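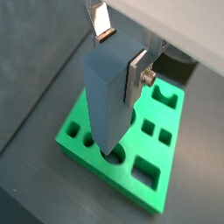 Figure 10. Square block over the round opening of the sorter board.

Cleaning the Fodelby toy sorter

1. Wipe the board and blocks with a damp cloth and a drop of dish soap.
2. Rinse under the tap and shake the water out of the openings.
3. Stand the board on edge to dry overnight. Do not put it in the oven or on a radiator.
4. Check each block for cracks or rough corners before you put the set away.

Note: Replacement blocks are sold singly. Order part 2142 for the square block and part 133 for the board.

Caution: Do not use bleach or scouring powder — both dull the finish. Throw away any block that has split.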